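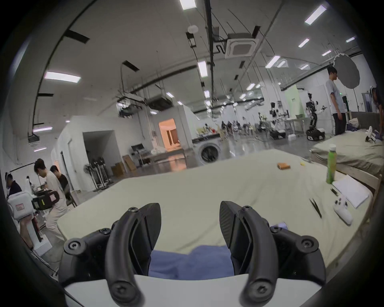 Setting Up a Hand-Held Gripper Station for an Open Day

Applies to: Fimari hand-held gripper, two-finger version
Updated: August 20, 2022

This page covers the visitor station we run at the Nindedley lab on open days. Visitors use the hand-held gripper to pick up small household items from a mattress. The same steps work for a school visit or a short demonstration to a partner. Setup takes one person 12 minutes once the software is installed.

What you need

One hand-held gripper with textured finger pads fitted
One mattress with a plain fitted sheet, light color
A set of small objects (see step 2)
A laptop running Lirnitz 300 or later
A spare pair of finger pads and the hex key that fits the joint screws

Step 1. Choose the floor position

Put the mattress where visitors can reach at least one long side. Leave a clear walkway between it and any robot on a wheeled base. If a humanoid is being shown in the same room, keep its arms outside the walkway at full extension. Check this with the arms extended, because the resting pose takes up much less floor.

Do not place the station directly under an air-conditioning outlet. Paper items move in the draft and the recorded grasps are of little use.

Step 2. Lay out the objects

Use a mix of shapes. Our layout has a small orange box, a green plastic bottle with a white cap, a white game controller, a pair of black tweezers, a thin black pen and a sheet of paper. Place the flat and thin items nearer the visitor. They need a low approach angle, and most people can't hold that angle with the arm stretched out.

Wrinkles in the sheet can stay. They make the pen and the tweezers harder to pick up, but a tight sheet lets the pen roll.

Step 3. Check the gripper

Open the fingers fully and look at both pads. They should sit flush on the inner faces with no lifted corners. Close the fingers slowly on a folded sheet of paper and pull. If the paper slides out, replace both pads as a pair.

Go over the screws at the joints and brackets. Tighten by hand only. The bracket on the right side works loose first on our units.

Step 4. Start the session

1. Connect the gripper and wait for the status line in Lirnitz to read READY.
2. Select the profile named Dow. It limits each recording to 189 seconds.
3. Hold the gripper open, pointing at the mattress, and press Start.
4. Close the fingers once with nothing between them. This sets the zero position.

If the software reports error 986, the zero position was taken with the fingers partly open. Repeat item 4. A restart is not required.

Step 5. Brief the visitor

Keep it short. The wording Jessie Strachan wrote for our guides is:

"Move the fingers over the object, lower them, squeeze, lift, and put it down somewhere else on the sheet. Go slower than you would with your hand."

Have the visitor start with the box, then the bottle, then the controller. Leave the tweezers and the pen for people who ask to continue. Pick up the bottle by the body. Gripping it at the cap tips it over.

Step 6. Between visitors

Stop the recording before anyone hands the gripper over. Return the objects to the sheet in any arrangement, with a hand's width between them. Wipe the pads with a dry cloth.

Closing down

Export the session, then disconnect the gripper. Store it with the fingers open so the pads do not take a set.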